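In Defense of the Book You Didn't Finish

I have a shelf in the hallway, between the bathroom and the linen closet, where I keep the books I've given up on. There are 43 of them right now. I know the number because I moved them all last October when we painted, and I carried them in armloads to the dining room and back again, and somewhere on the second trip I started counting to keep myself company.

Most readers I know would be a little embarrassed by a shelf like that. A friend of mine hides hers under the bed in a suitcase. Another one keeps every abandoned novel on her nightstand for years with the bookmark still in it, as if she had only stepped out for a minute and would be right back. I used to be that way myself. I was raised in a house where you finished your peas and you finished your book, and if you didn't care for either one you kept it to yourself and asked to be excused.

So I would like to say a few kind words about quitting, if you'll let me, and I promise I'll get around to the other side of it too.

What got me thinking about all this was a novel called Lurker, which my book club picked for our fall read. It was a thriller, more or less, about a woman who follows her old neighbors online after they move away, and everybody in the group was wild about it. They were texting each other at midnight! One of them called in late to work! And I sat there with my tea and my reading lamp, and I got to page 142, and I closed it, and I felt nothing at all except a mild wish to go and fold some towels. It wasn't a bad book. The sentences were fine, the woman was believable, and I'm told the ending is a real shocker. It just had nothing to say to me that month, and I had nothing much to say back.

Now, the old me would have pushed through. I'd have read the last half at the kitchen counter in little grudging sips, ten pages here and six there, and it would have taken me until Christmas, and I'd have read nothing else in the meantime. That last part is what I wish I'd understood when I was younger. A book you are forcing yourself through takes up the room of the one you might have loved. I went back through my reading journal once (I keep one, it's a plain composition book, nothing fancy) and found a whole winter where I had written down a single title. One! I remember that winter. I remember being tired and going to bed early and telling people I just wasn't much of a reader anymore. I was a perfectly good reader. I was stuck in the middle of a nine-hundred-page family saga about salt merchants, and I was too proud to get out.

After I closed Lurker I picked up Bomholm, which had been sitting there since my birthday, and I read it in 3 days. I don't know if you've come across it. It's a quiet little story about a ferry town and the two sisters who run the ticket office, and for long stretches hardly anything happens. Somebody mends a coat. There's a storm, but it passes to the north. I was so happy in that book that I slowed down on purpose near the end, and then I went back and read the first chapter over again to see how it was done. My book club, when I brought it along and pressed it on them, was polite. One of them gave it back to me the next month and said she'd gotten as far as the coat.

And wasn't that a lovely thing to hear! I mean it. She had quit my book and I had quit hers, and we had a better talk over those two failures than we've ever had about a book we both liked. She told me she needs somebody to be in danger or her mind wanders off to her grocery list. I told her that when somebody's in danger I start skipping ahead to make sure they're all right, and then I've ruined it for myself. We've known each other for years and I had never known that about her -- I'd just thought she had peculiar taste.

Reading is also a thing we do with our bodies, in chairs and on buses and most of all in bed, and I believe we don't give that enough credit. I have blamed many an author for what was really a bad pillow. If you're forever nodding off at the same chapter, try it once in a straight chair at ten in the morning before you decide it's the writer's fault. I did that with Simon, a novel I'd given up on twice, and it turned into one of the dearest books I own.

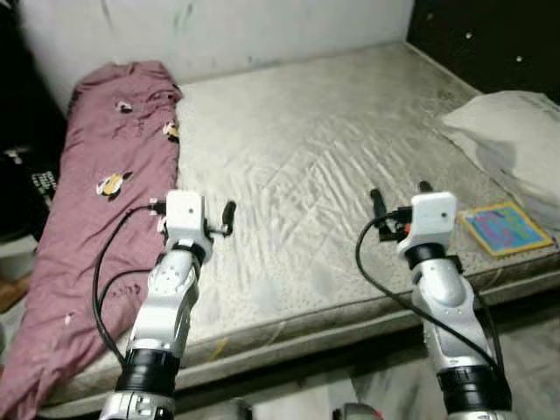 By the author of the Hallway Shelf column
Posted Wednesday, January 10, 2018
Filed under: Essays, Reading Life

I bring up Simon for a reason, and it's the other side I promised you. There are books you leave because they aren't yours, and there are books you leave because you aren't ready, and from the inside those two feel exactly the same. I first tried Simon in my twenties. It's about an old man putting his affairs in order, and I remember thinking, well, this is slow, when is somebody going to fall in love? I tried it again at 35 with a baby on my shoulder and didn't make it past the dedication. Then I turned 47, and my father had been gone a year, and I took it down off the hallway shelf one morning because I was looking for something else, and I read the first page standing up in my socks. By lunch I was in the straight chair with a box of tissues.

If I'd given that book away the first time, I don't suppose I would ever have bought it again. So that is my one rule about quitting, and it's a soft one: I don't get rid of them right away. They go to the hallway. They can sit there as long as they like, and every so often I run my finger along the spines while I'm waiting for the bathroom, and I see if anybody has anything to say to me. Mostly they don't. Once in a while one does, and it comes back to the living room, and I move everybody else over an inch.

I do know there are people who feel strongly that you owe it to a writer to finish. I've heard that argument many times and I have some sympathy for it, because somebody did sit in a room for years making that thing. But I've cooked a lot of dinners in my life, and I would much sooner see a guest put down her fork with a smile than chew her way through to the end with her eyes watering. And I think a writer who has any sense would rather be left on page 90 by someone who might come back than be finished by someone who'll never pick up another thing she wrote.

What I do think we owe, though, is to be fair when we talk about it afterward. If you only read a third of a book, say so. Please don't go online and give it one star and a paragraph about the ending. I saw a review of Olura not long ago that complained the lighthouse was never explained, and I wanted to write to that person, because the lighthouse is explained very nicely in the second-to-last chapter. (I did not write to that person. I had a glass of water and went to bed.) "I stopped at page 60 and it wasn't for me" is a perfectly useful review, and I'd trust it a good deal more than most of what I read.

My book club meets again at the end of the month, and it's my turn to choose. I have decided to let everyone bring a book they didn't finish, any book at all, along with the page where they stopped, and we'll each read that page out loud. I'm taking the salt merchants. I looked it up in the old journal, and I'm ashamed to say I was only two chapters from the end.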